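Setting up the Drasine practice metronome

3. Hold the side button until the dial lights up. I start my brass students at 80 and leave it there for a week.

4. Turn the dial to pick your beat. For slow long tones I like 2 beats to the breath.

5. Press Save -- otherwise it forgets everything when you switch it off.

Note: the top setting is 145. My duet partner Mireca swears by it, but I'd work up to that!

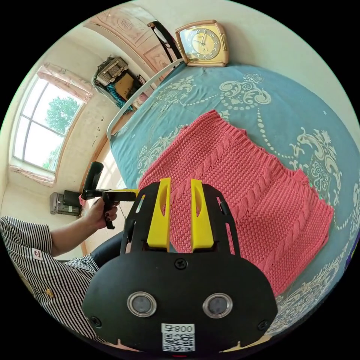 6. Pick a soft spot for the speaker if the click sounds harsh. Mine buzzes on a bare shelf, so I set it on something thick and knitted, like that coral pink piece with the cables, and the buzz goes away.

Caution: keep it away from your valve oil.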